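Notes for week 7, Small Business Bookkeeping (evening group)

Welcome back, everyone, and thank you for the kind messages over August. These notes cover what we'll talk through in class and a fair bit we probably won't get to, so please do read them with a cup of tea beforehand if you can. Bring your practice ledger and a pencil — pen is brave, but I've seen where it leads.

## Postage and carriage: where does it go?

Nearly everybody who sells things ends up with a muddle called "postage". It starts as one line in the cash book and before long it has stamps in it, and courier bills, and the charge for getting stock in from the supplier, and very often the padded envelopes as well. The bank balance will still be right, bless it, but your profit figures won't tell you very much.

We are going to split it into two, and you'll meet the old names for them in any textbook:

- **Carriage inwards** is what you pay to get goods to you. It belongs with the cost of the goods, so it goes above the gross profit line.
- **Carriage outwards** is what you pay to get goods to your customer. It is a selling expense and goes below the gross profit line, with the rent and the telephone.

I always remember it by asking who is waiting at the door. If it's me waiting, it's inwards. If it's the customer, it's outwards.

### The Silline example

We'll carry on with Silline, our little shop selling lampshades, which buys from Predulton and sells mostly by post. In the month we're looking at, the shop had these figures:

| Item | £ |
|---|---|
| Sales | 1,118 |
| Purchases from Predulton | 280 |
| Carriage inwards | 7 |
| Carriage outwards | 200 |

To keep things gentle there is no opening or closing stock. The cost of sales is purchases plus carriage inwards, so £287, and gross profit is £831. Then we take off carriage outwards and are left with £631 before any other expenses. Do work it through yourself, even if you believe me!

Now try it the muddled way, with all the carriage lumped into cost of sales. Gross profit drops to £631 and the figure at the bottom is just the same. You might well ask why we bother, then, and it's a fair question. The trouble comes when Silline wants to set prices. Looking at the muddled version, the owner would think the lampshades themselves were dear to buy, and might spend a fortnight arguing with Predulton over it, when the money is really going on parcels.

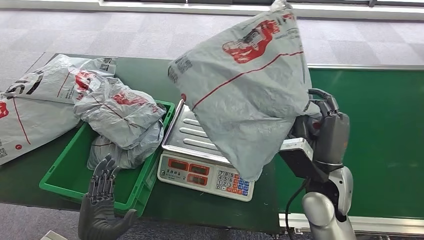 Valeriano Pastor wondered whether the postage a customer pays at the till ought simply to be knocked off carriage outwards, so that only the difference shows. It's tempting, and I know plenty of people who do it in their heads. For our purposes please keep the two apart: what the customer pays you is income, and what you pay the courier is an expense. If you'd like to see how well one covers the other (and you should, it's very interesting), give postage charged to customers its own line under sales and compare the two at the end of each month.

### Packaging

Packaging is the awkward cousin. A box the goods are always sold in is usually treated as part of their cost. Bags, tape and labels used only for sending things out sit more happily with selling expenses. Whichever way you go, write it down on the inside cover of your ledger and do the same thing next year — a change halfway through makes two years very hard to compare.

### To do before next time

1. Redo the Silline figures with carriage outwards doubled. Which profit changes?
2. Montes sells only from a market stall and collects its own stock by van. Would you expect it to have any carriage outwards? Where might the fuel go?
3. Read the Povalier invoices at the back of your pack and mark each delivery charge "in" or "out". One of them has both on it, so go slowly.

Next time we start on prepayments, and I'll want last month's insurance page from your ledgers.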